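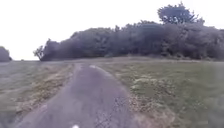 Forums > Walking & Cycling > Local Paths > Endcombe

zhuoran_h
Finally did the Endcombe path end to end and I loved it! Cracked old tarmac with ragged edges, grass both sides, and I had a daft grin on all the way. Is it all right for a hybrid on 20 psi less than usual?

SalinasG
Depends which bit. The tarmac's fine – the stony stretch by the open field will rattle your teeth.
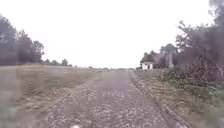 The gravel bit, with the tall trees over on the left

milovan_k
Rattle your teeth?? It's lovely! Packed earth and little stones, I'd take it over tarmac any day.

SalinasG
You're on fat tyres, Milovan. Try it on my Genard in January and then tell me.
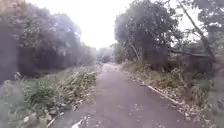
Surface reports

sihanz
My favourite part is where the trees close in, so green and misty. Smooth asphalt and a pale concrete edging strip down the right.

milovan_k
Pretty, but I'd slow down there, it looks slippery to me.

sihanz
Never had a wobble on it! Nearly 500 trips now.

zhuoran_h
Right, I'm going again, gravel and all – thanks both!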